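Our student project at Arness is two-arm assembly this year. The task is joining two pieces of grey vacuum-style hose with a push fit. Short thread on where we are, 2022-04-10.

The club is called Tiner. We have 9 members, mostly second years. The rule we set in November is that both arms have to do the job off the table, with no jig and no clamp.

One gripper holds the ribbed section upright by its sides. The other brings the elbow in from above. The white fitting has to go up into the open end of the elbow. 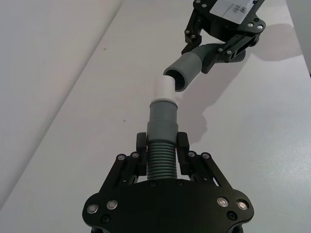
Alignment is the slow part. The ribs flex when the pads squeeze, so the cuff leans a little and the fitting leans with it. We dropped the grip force and moved the hold lower.

Training set is 2,030 demos so far. Target is 3,000 before exams. We threw out 524 early ones recorded with the old finger tips.

Every run begins with both pieces lying apart on the table, and we change the angles each time. Otherwise the policy just learns one spot. 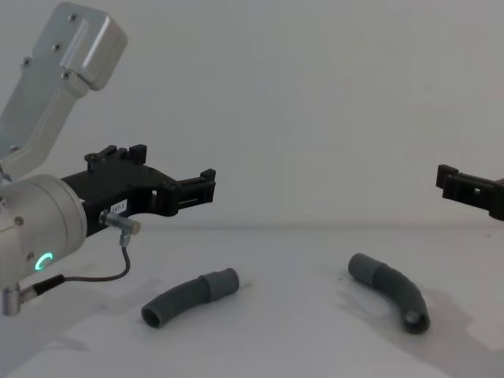
Picking up the bent piece is harder than it looks. Grab it too far round the curve and the open end points the wrong way for the join.

Code is in the Dernuleo repo under Zein, our name for the controller. The readme is behind. Will fix it after the next lot of demos and post the join results in this thread.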